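Robot teaching by demonstration

Robot teaching by demonstration is a way of giving a robot a task by showing it the motions instead of writing them out as a program. A person moves the robot, either by hand or through a controller, while a computer records what the joints and cameras report. The recordings are then played back as they are or used to train a control model. The practice is also called programming by demonstration, imitation learning or, in older factory manuals, lead-through teaching. The terms overlap, and usage differs between industry and research.

History

The earliest industrial form was the recorded paint path. A skilled sprayer held the end of a robot arm, painted one part, and the machine repeated the path on the parts that followed. The recording was a plain list of joint positions over time. If a part was hung slightly off its mark, the robot painted the wrong place.

Teach pendants later became the usual tool in factories. The operator presses keys to move the arm to a point, stores the point, and goes on to the next. This is slow but exact, and it remains common for welding and palletizing. Research on learning from several demonstrations of the same task grew during the 1980s and 1990s, and after 2000 it became a regular subject at robotics meetings. Low-cost arms and better image-based models have since brought it into small laboratories and classrooms.

Methods

Kinesthetic teaching. The demonstrator takes hold of the arm and guides it. The motors are either switched off or set to cancel the weight of the arm. The method needs no extra equipment and gives a good feel for contact, but the person's hands and body may block the cameras. Guiding two arms at once is hard for one person.

Leader and follower arms. The demonstrator moves a small leader arm, and a follower arm copies its joint angles. With two pairs, one person can work with both hands. The follower's cameras see only the robot and the objects, which makes the recordings closer to what the robot will meet when it runs alone. Force is often not passed back to the leader, so the demonstrator has to judge grip by eye.

Handheld controllers. The position of a controller in the air sets the position of the gripper. Software works out the joint angles. Reach limits and awkward elbow positions are a frequent source of trouble, as the person does not feel them.

Remote control over a network. The same tools can be used from another room or another city. Delay is the main limit. Most demonstrators slow down when the picture lags, and the recordings carry that slowness with them.

Recording

One complete attempt at a task is usually called an episode. A typical episode holds the joint angles of each arm, the commands sent to it, the state of the grippers and one or more video streams, all marked with a shared clock. Many setups save samples at 30 per second. Poor clock alignment is a common fault and can be hard to spot, because each stream looks correct when viewed separately.

Between episodes the objects are returned to a starting arrangement. Some teams keep that arrangement nearly fixed, and others change it each time so that the model sees more variety. Episodes with dropped objects may be removed, kept with a label, or kept only when they show a recovery. Practice on this point is not settled.

Cloth and clothing

Cloth tasks are widely used in work on demonstration. A garment has no fixed shape, hides parts of itself when crumpled, and seldom falls the same way twice, so a stored list of points is of little use. Common tasks include folding a shirt, sorting laundry, and putting a garment on a hanger. Hanger tasks are generally harder than flat folding. The hanger has to be passed through the neck or shoulders of the garment while the cloth is held open, and this usually calls for two arms.

In a project named Drindlow, Viorica Kolev and Songül Tokgöz compared demonstrators on a hanger task using leader and follower arms. The final set held 139 episodes, of which 81 were kept for training. Their notes gave the most frequent ground for removal as a change of plan partway through, such as gripping a collar, letting go and starting again from the hem. Melahat Kozan later trained on the full set and argued that the removed episodes were useful when the first grasp failed. The two results were obtained with different garments and are not directly comparable.

Demonstrator skill

The quality of the result depends heavily on the person. New demonstrators tend to pause often, and a model trained on their recordings may stop in the same places. Ertuğrul Oral's training guide for the Değirmenci workshop asks newcomers to practice without recording until they can finish the task at an even pace. It also asks that all demonstrators on one data set agree on the order of steps, including which arm moves first.

Limits

A model trained on demonstrations can drift. A small error puts the robot in a position that no recording covers, and the next error is larger. One remedy is to let a person take over during a run, correct the motion, and add the correction to the training set. Demonstrations also pass on the habits of the people who gave them, useful or not. Changes in lighting, table height or camera position can reduce success even when the task is unchanged.

Safety rules for hand guiding differ from those for ordinary operation, as the person is inside the reach of the arm. Speed and force limits are normally lowered, and a stop switch is kept close by.

See also

Teach pendant
Teleoperation
Imitation learning
Deformable object handling 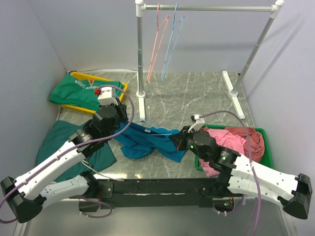
Two-arm tabletop setup with garments, wire hangers and a small clothes rack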